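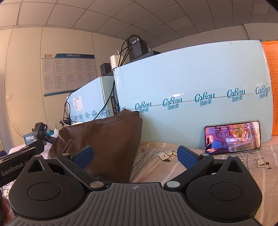
Pesquisar no manual... Pesquisar

4. Montar o alarme de mordida Trummer na margem

Vou partir do princípio de que já tens o tripé aberto e as canas montadas (se não, volta à secção 3, eu espero!). Uso estes alarmes em pesca à carpa desde que o Emil Strebel me vendeu os primeiros, e a ordem que sigo é sempre a mesma:

1. Enrosca o alarme no suporte da frente, só com os dedos. Nada de alicates, que a rosca é de latão e mói-se num instante.

2. Alinha a ranhura com o carreto. A linha tem de passar direitinha por cima da roldana, sem roçar nos lados.

3. Liga o alarme e espera pelos dois apitos. Se só ouvires um, a pilha está fraca. Eu troco logo, mesmo que ainda desse para a tarde.

4. Regula a sensibilidade. Em água parada começo no 3, e com vento desço para o 2, senão passo a noite a levantar-me por causa de ondinhas.

5. Pendura o indicador a meio caminho entre a cana e o chão. Com a montagem a 40 metros, uso o peso leve; já perto dos 200, ponho o pesado, que a linha faz muita barriga.

Nota: o recetor Bornasar só emparelha com um alarme de cada vez. Carrega no botão lateral até a luz piscar, puxa um bocadinho de linha no alarme e pronto, fica a cor gravada. Repete para as outras canas.
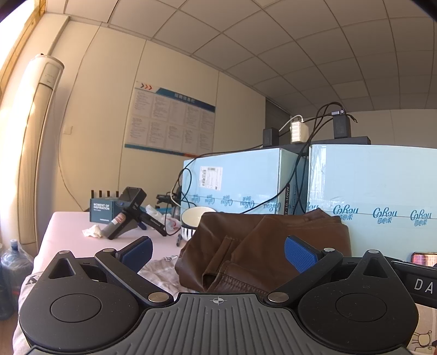
Fig. 4: pinça preta com almofadas azuis.

Cuidado: não deixes o travão do carreto apertado com o alarme ligado. Uma carpa boa leva-te a cana inteira para dentro do lago, e digo isto com uma cana a menos (em Clendora, em novembro, às seis da manhã, ainda me dói).

6. Faz o teste final. Puxa a linha à frente da ponteira, devagar, e depois com um esticão. O alarme deve dar apitos soltos no primeiro caso e um toque corrido no segundo.

7. Se não apitar nada, limpa a roldana com um pano húmido e experimenta outra vez. A Friederike Sperling jura que uma escova de dentes velha funciona melhor, e eu já me rendi!

Para o código de avaria 206, vê a secção 9. As pilhas suplentes têm a referência 3962.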